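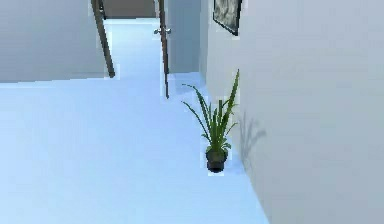

A plain hallway with a pale floor and a picture on the wall

I went to Clerley on a Wednesday to do the shopping I had been putting off since the spring. The list was walking shoes, a rain jacket that closes properly, and something for my sister's birthday. I had 45 pounds set aside for the shoes and a vaguer sum for everything else.

The bus from Lendport drops you by the covered market, and most people start there. I didn't, as the shoe shops are all up the hill on Ponon Street and I wanted to try things on before my feet swelled. If you have ever bought shoes at the end of a long day and found them loose the next morning you will know why.

There are 3 outlet shops in a row at the top. The first is mostly trainers, stacked by size along the back wall, and you help yourself. Prices are on the box lids, though a fair few lids were on the wrong boxes, so check at the till. The second is smarter and I found nothing in it under my limit. The third had last season's walking shoes on a rail of wire baskets near the door, and I got a brown pair in my size for less than I had planned. The left one was a bit stiff across the toes. It has eased since.

The jacket took longer. I tried on 8 of them across the afternoon. Sleeves are my usual trouble, and the cuffs on most of these finished well above the wrist. The one I bought is navy, has two proper pockets, and came from the big department store at the bottom of the hill, which I had nearly skipped. It was not a bargain. They do knock a little off if you sign up for the card, but you have to ask for it before they ring the sale through, and I didn't know that.
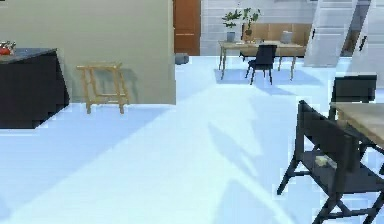
Lunch was soup and a roll at the market. The stalls on the Wuisan side are cheaper than the ones by the main entrance and there is more room to sit. Get there before one if you can. By half past, every table had bags on it.

I looked for the present after that. The market has a lot of scarves, and a lot of them are the same scarf. I asked for a price at one stall, walked round, and was offered the same thing for a pound less two rows along. In the end I chose a small leather purse with a zip that runs smoothly. The stallholder wrapped it in brown paper without being asked.

A few practical things. The cash machine by the bus stop charges, and the one inside the department store doesn't. Some of the market stalls are cash only. The toilets on the first floor of the market are cleaner than the ones downstairs. Outlet shops will exchange but not refund, and you need the receipt and the box, so don't leave the box behind to save space as I did.

The last direct bus back goes earlier than you would think, and the one after it goes all round the villages. I caught the slow one. I'll go again in January for the sales, mainly for boots, and I'll take a bigger bag.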